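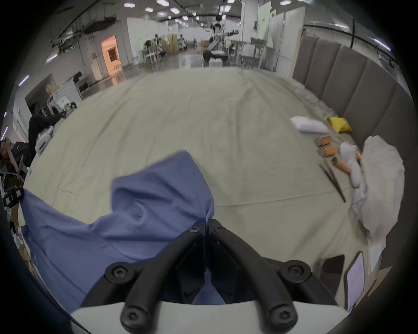 Figure 1. Hand-held gripper lifting a blue cloth over the bed surface.

Equipment Plan and Budget for a Cloth-Handling Data Station
Project report, Robotics Laboratory course
Author: Vega Llorente
April 2024

1. Purpose

This report sets out what should be bought, and in what order, to move the cloth-handling work from a shared floor area to a permanent station. The work covers picking, lifting, spreading and folding of soft items with hand-held grippers. The planned station has the working name Laryea. The budget ceiling for the first purchase round is $700, excluding the grippers themselves, which are carried over from the January inventory.

2. Current setup

Trials are run on three kinds of surface: a bed with a fitted headboard, a table with a tablecloth, and the floor. Each surface puts different demands on the operator. The bed is soft and gives under the fingertips, so a pinch grasp can be made by pressing down slightly before closing. The table is hard and needs a lower approach angle. Floor work is the slowest, mainly on account of operator posture.
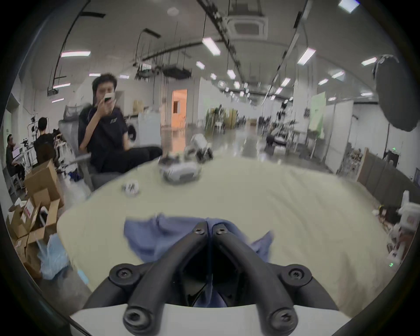 Table height was the first item reviewed. The Wimen folding frame was considered for its low price, but its height is fixed. The Kakevura adjustable frame costs more and can be set for both standing and seated operators. One adjustable frame is preferred to two fixed ones, as floor space is the tighter limit.

Cloths were reviewed next. The existing set has been laundered many times and has lost most of its stiffness. This changes how it gathers at the pinch point. A new set should be bought in one batch and rotated evenly, with the batch noted in the trial log.

3. Requirements

3.1 Grippers and spares
Two grippers are needed for bimanual tasks, plus one spare at the station. Finger pads are treated as consumables. Screws should be checked before each block of trials - a loose finger arm shifts the contact point and spoils the whole block.

3.2 Surfaces
Sheets should be available in at least two plain colors that contrast with the cloths. Patterned sheets are left out of the first round. A cushioned base is required under the sheet for the low surface, so that the operator can press into it without striking concrete.

3.3 Power and cable routing
Charging is at present done wherever an outlet is free. The plan calls for one fixed charging shelf and floor covers for any cable that crosses a walking path. Cable covers are inexpensive and should not be deferred. 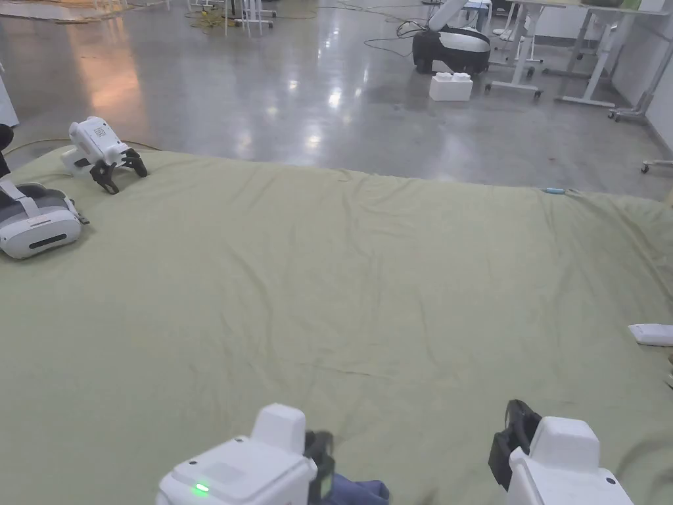
4. Cost breakdown

Prices were taken from supplier quotes and rounded up to the next dollar. Shipping is included in each line.

Adjustable table frame, Kakevura: $290
Cloths, one batch of 32: $96
Sheets and cushioned base: $118
Finger pads and screws: $74
Charging shelf and cable covers: $83
Total: $661

The remaining $39 is held as reserve. It would cover a second order of pads but not a replacement frame. Claststead quoted a lower price on the cloths, with a delivery time of 9 weeks, and was dropped for that reason.

5. Floor trials and storage

The low surface could be removed from the plan if all floor work moved onto a mat. This would save part of the $118 line. Against this, a mat picks up dust, which then transfers to the cloths and the finger pads. The pads lose grip and have to be wiped more often.

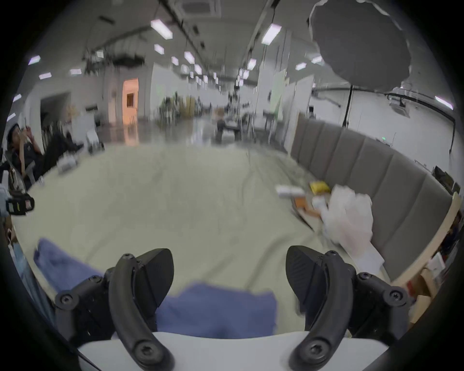
Figure 2. Floor-level work with blue cloth on the mat.

Storage is not funded in this round. Cloths can be kept in lidded bins already owned by the department, one bin for clean items and one for items due for washing.

6. Order of purchase

The table frame and cloths should be ordered first, as they have the longest delivery times. Pads and cable covers follow. Sheets can be bought locally once the frame has arrived and the tabletop has been measured. The charging shelf is to be installed last, after the station position is confirmed with the laboratory supervisor.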